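Module 138, Furniture and Fittings
Handout for week 3: Small cabinets with two doors

In this unit we look at the small cabinet which is used in the Wekley study room. Please read these notes before the practical hour and bring a pencil.

A door of this type turns on its side edge. When only one door is open, you can reach one part of the inside, and the other part stays behind the closed door. For this reason we always ask: which door must be opened first?
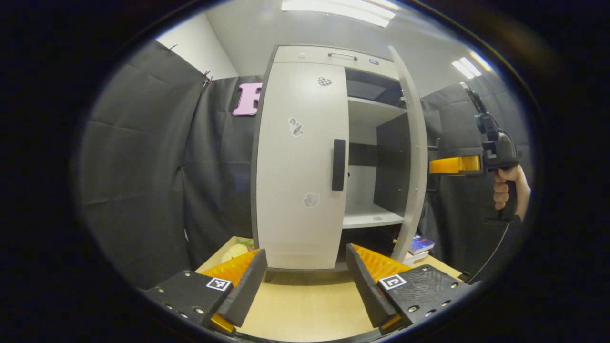
The handle of a door is normally placed far from the hinge, so that less force is needed. A drawer is different, as it moves straight, and its pull is best placed in the middle. Shelves should be filled from the lowest one, with heavy things at the bottom.

Homework: draw a cabinet front of 45 cm width at scale, with both doors closed. Mark the hinge side of each door. Further reading: Joubert, chapter on doors.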